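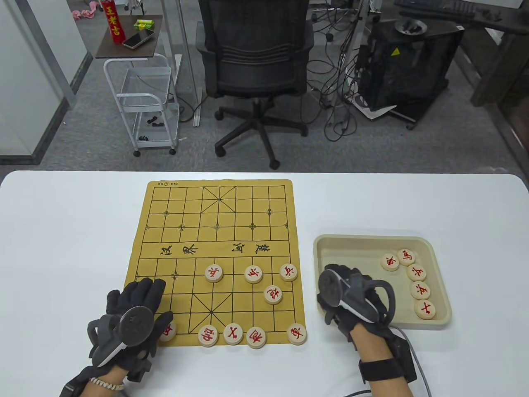

Betreff: Re: [praxisnetz] Auffrischungen bei Erwachsenen, Tetanus/Keuchhusten, wer fragt eigentlich nach?
Von: Malachy Quinlan
Uhrzeit: 22:47

Hallo zusammen,

nur kurz, bin eigentlich schon halb im Bett. Antworten zwischen den Zeilen, Rest unten.

> Liebe Liste,
>
> wir haben in Greder im November angefangen, bei allen Patienten über 60
> den Impfpass anzufordern, die zum Check-up kommen. Ergebnis ernüchternd.
> Viele haben gar keinen mehr, manche bringen einen gelben Lappen aus der
> Bundeswehrzeit, letzte Tetanus irgendwann. Keuchhusten steht praktisch
> nirgends.

Kenne ich. Bei uns in Ladden dasselbe Bild. Der Bundeswehrpass ist immerhin lesbar, das kann man von meinen eigenen Einträgen nicht behaupten.

> Frage 1: Wie geht ihr mit fehlender Dokumentation um? Komplett neu
> grundimmunisieren oder darauf vertrauen, dass "als Kind alles gemacht"
> stimmt?

Nicht dokumentiert = nicht geimpft, so steht es in den Empfehlungen und so machen wir es. Einmal sauber aufbauen, aufschreiben, fertig. Vorher aber bitte wirklich suchen: alte Kartei, Vorpraxis anrufen, Betriebsarzt. Gerade beim Betriebsarzt liegt oft mehr als man denkt, und die Leute haben es vergessen. Titer bestimmen wir dafür nicht, kostet nur und beim Keuchhusten hilft er eh nicht weiter, da gibt es keinen vernünftigen Schutzwert.

> Frage 2: Was sagt ihr Patienten, die wegen Lokalreaktion bei der letzten
> Tetanusspritze nicht mehr wollen?

Nachfragen, wann die letzte war. Wer nach jeder Schnittwunde in der Ambulanz noch eine bekommen hat, ohne dass jemand in den Pass schaut, hat halt einen dicken Arm. Ist ein Argument FÜR den Pass im Portemonnaie, nicht gegen die Impfung. Bei normalem Abstand von 10 Jahren sehe ich das selten. Echte Allergie natürlich was anderes, aber die hatte ich bisher genau null mal.

> Frage 3: Kombi mit Keuchhusten, gebt ihr die automatisch oder fragt ihr?

Automatisch, mit Ansage. Also: "die nächste Tetanus kommt heute mit Diphtherie und Keuchhusten zusammen, ein Pieks". Wenn man fragt "wollen Sie auch Keuchhusten?", sagt die Hälfte nein, das sei doch was für Kinder. Aufklärung gehört trotzdem dazu und in die Akte, eh klar. Und an die werdenden Großeltern denken! Und Schwangere, da in jeder Schwangerschaft neu, egal wann die letzte war. Das geht zwischen Gyn und Hausarzt gern verloren, jeder denkt der andere hats gemacht.

> Frage 4: Hat jemand ein Recallsystem, das ohne Extrakraft an der
> Anmeldung läuft? Wir haben uns Pevano angeschaut, aber die Demo war
> eher dünn.
>
> Herzliche Grüße aus der Praxis Greder

Pevano haben wir seit dem Frühjahr. Gemischt. Das Erinnern klappt, die Texte kann man selber schreiben. Was nervt:

- Import aus der Altsoftware hat die Chargennummern ins Bemerkungsfeld geworfen. Mussten wir von Hand umziehen, die letzten machen wir immer noch.
- Wer zwei Hausnummern im System hat (alte + neue Adresse), kriegt zwei Briefe. Gab Anrufe.
- Kombiimpfstoffe werden als eine Zeile angezeigt. Wenn dann mal nur Td gegeben wurde, meint das Programm, Keuchhusten sei auch erledigt. Das ist der dickste Hund. Hotline sagt, kommt mit dem nächsten Update, sagten sie im Sommer auch.

Wir behelfen uns mit einer Markierung in der Akte (Kürzel "KH offen") und einmal im Monat lässt die Anmeldung die Liste laufen. Dauert eine Mittagspause. Nicht schön aber geht.

Zur Briefwelle: bitte NICHT alle auf einmal anschreiben. Wir hatten 4.000 Patienten in der Kartei und haben im ersten Schwung alle ab 60 genommen. Telefon tot, zwei Tage lang, und Impfstoff war dann auch nicht genug im Kühlschrank. Jetzt nach Geburtsmonat, das verteilt sich von selbst. Kollege Ó Flaithearta macht es nach Anfangsbuchstaben, da hat man dann bei S ein Problem.

Noch was zur Bestellung, weil hier letzte Woche gefragt wurde: 10er Packungen sind nur sinnvoll, wenn ihr die wirklich in der Zeit wegbekommt. Verfall vorne auf die Schachtel schreiben, mit Edding. Und Kühlschrank 2 bis 8 Grad, nicht in die Tür stellen, ich weiss, weiss jeder, ich habs trotzdem neulich in der Vertretung wieder gesehen.

Offen von meiner Seite: wie rechnet ihr die reine Impfberatung ab, wenn am Ende nicht geimpft wird? Bei uns ist das von Kasse zu Kasse ein anderes Theater und ich hab den Eindruck, wir verschenken da was. Wenn jemand eine Übersicht hat, gern direkt an mich, muss nicht über die Liste.

Muster von unserem Erinnerungsbrief schick ich morgen nach, liegt auf dem Praxisrechner. Anhänge über die Liste gehen glaub ich nicht mehr, also wer will, kurz melden.

Gruß
Malachy

-- 
Malachy Quinlan
Hausarztpraxis Ladden
Telefonisch am besten zwischen 7 und 8 Uhr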